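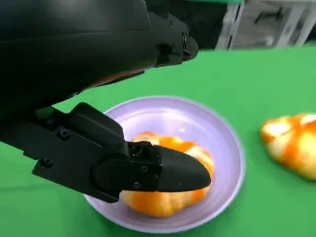

Wrist camera, pepper piece on the plate, fingertip on top of it

Ticket 1161
Product: Jataseck Teleop
Component: gripper channel, recorder
Status: Closed
Site: Surnmont
Opened by: Fenna Van Rooij

Problem

When I demonstrate the plate task by remote control, the gripper closes late. The arm follows my hand fine. The fingers don't. I squeeze the trigger, the arm is already lifting, and then the fingers close on air or on the edge of the piece. It started on Thursday after the update. The same task was fine on the previous build.

The task is to pick up a pepper piece from the green table, put it on the lavender plate and let go. I recorded 19 demonstrations before I stopped. In most of them the grasp is late enough that I had to go back down for a second try, and I don't want those second tries in the training set.

Steps to reproduce
1. Start Jataseck Teleop with recording on.
2. Move over the piece and squeeze the trigger at normal speed.
3. Lift right after squeezing.

With recording off, I can't reproduce it.

Reply from support

Thanks, the recording on/off detail helps. Please send us:
– the recorder config
– the gripper log from one bad demonstration
– the rate the Indden gripper driver reports at startup

Also check whether the delay is the same at the start and end of a demonstration, or whether it grows.

Update from Fenna

Config and log uploaded. The driver reports 200 Hz at startup. The recorder config has the gripper channel at 1000 Hz. I didn't set that. Our old config had 200 in both places, so I think the update wrote a new default over it.

The delay grows. At the start of a demonstration I barely notice it. By the time I'm over the plate it is bad, and the release is worse than the grasp because it comes last. On long demonstrations the fingers are still closed when I have already started backing away, and the piece gets dragged toward the rim.

I tried hand guiding as well, with the arm in free drive and the gripper on the button. Same result with recording on, so it isn't the network link to the remote station.
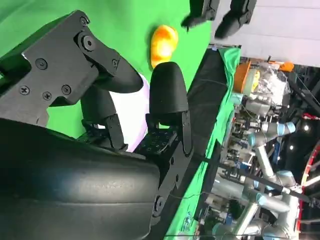

I also swapped the trigger handle for the spare from the Wijesinghe station and power cycled the gripper. No change from either one. The finger calibration passes, and opening and closing from the driver's own test page is immediate.

Reply from support

That matches what we see in the log. The recorder is asking for gripper state faster than the driver can answer, and the requests pile up in the same queue as your trigger commands. The longer you record, the longer the queue. The arm has its own queue, so it stays responsive.

Please try this:
1. Stop the recorder and close Teleop.
2. In the recorder config, set the gripper channel rate to 200.
3. Set share_queue to false.
4. Restart the driver first, then Teleop.

Don't edit the config while Teleop is open. It saves its own copy on exit and your change will be lost.

Update from Fenna

Lost my first edit exactly that way, so I did it again with Teleop closed. The fingers now close when I squeeze, and the release over the plate is on time, including on a slow demonstration I drew out on purpose.

Two questions. Can I keep any of the old demonstrations by shifting the gripper channel? And will the next update overwrite the rate again?

Reply from support

We would not shift them. The delay changes through each recording, and your arm motion includes your reaction to it. Please record those again.

On the update: yes, it can happen until the fix ships. Keep a copy of the config and compare it after updating. The fix for the default is planned for the May release.

Update from Fenna

Understood. Old set deleted, new set started on the corrected config. OK to close.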